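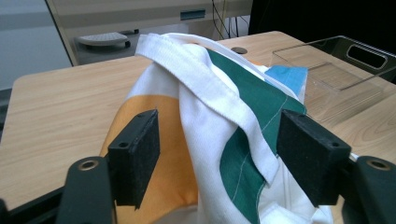
Vesari Home Forum > Small rooms > Tables and desks

Clear bin on the table: what do you let live in it?

tymofii_d
February 17, 2024
Good evening to all. I share a work room in Tustmont and we have one light wooden table for everything. Sewing, packing, tea, letters. On the table stands a clear plastic bin, the kind with low walls and an oval hole in the short side for the hand. It was bought for "things that have no place," and now I think this was our mistake.

My present problem is cloth. I have a big piece in green, white and orange which we hang in September and then do not need for the rest of the year. It slides and does not hold a fold. Every time I put it down it becomes a heap. I also have a white fabric tote bag which behaves in the same way. Should both go in the bin, or should the bin be for hard things only? I would like the table to be free in the evening, and I do not want to buy furniture.

lowshelf
Hard things only. Cloth in an open bin is still a heap, it is only a heap with walls. Fold the green and white piece along the stripes, orange inside, then roll it from the short end and tie it with a ribbon.

marrow_and_pea
I do not agree with lowshelf. Rolled cloth takes more room than flat cloth, and a shallow bin has no height to give. Fold it flat to the size of the bottom and lay it in first. Then small things can stand on top of it and they do not slide.

lowshelf
And when you want the cloth, you lift out everything you own.

marrow_and_pea
He said he wants it one time in the year!

Vitale
What is the cloth made of? If it is a shiny synthetic, ribbon will leave a line in it by next September, and pressing is a risk. I had a curtain like this. In my house such pieces go over a hanger, with a towel under the fold. Cotton can be folded any way you like.

tymofii_d
Vitale, the label is gone. I think it is mixed. There is a hem along the white part which is stiffer than the rest, and this is where it refuses to fold. I will try the hanger.

About the bin, I have to confess what is in it at the moment. One bottle of Assam milk tea, original flavor. It stands in the corner as if it paid rent for the whole thing.
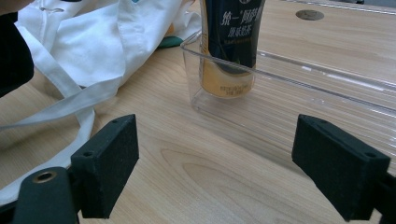

The tote stays next to it on the left, on the bare table, because the person who uses it in the morning does not want to search. So I have a container with a drink in it, and the soft things outside. My colleague says it is perfect, since a spilled drink cannot reach the wood. I say it is a very large coaster.

marrow_and_pea
Your colleague is right. I ruined an oak top with one glass of juice. If the bin catches drinks, let it be the drinks bin, and find another home for the cloth.

Dekano
Long-time reader here. We have a table of almost the same color, with the round gray cable hole near the back. Please keep all liquid away from this hole. Ours let water go down into the power strip below. I would put the bin at the front and drinks only in the bin, never beside it.

lowshelf
Dekano makes a good point about the hole. But I do not want to look at a bottle in a tray big enough for bread. Buy a small saucer. The bin can go under the table with the iron and the thread.

Dekano
A saucer will not hold what is inside a bottle if the bottle falls. A bin with walls will hold it.

Vitale
For the tote: put a hook under the edge of the table, on the side where you sit. Mine cost less than a coffee and holds 2 bags. Use the screw type, the glued ones fall in summer. Check first that the table is thick enough for the screw!

tymofii_d
Thank you, everybody. I wrote down the following and my colleague agreed to most of it.

Cloth: on a hanger in the hall closet, towel under the fold.
Tote: screw hook, left side.
Bin: drinks only, moved away from the cable hole.

We did not agree about letters. She wants them in the bin also, under the drinks. I said no.

marrow_and_pea
Paper under drinks? Please do not let her.

lowshelf
I still vote for the saucer.

Vitale
How thick is the table? I used a screw of 8 mm and it was enough, but measure yours.

tymofii_d
I have no ruler in this room, I will bring one from home and write here again.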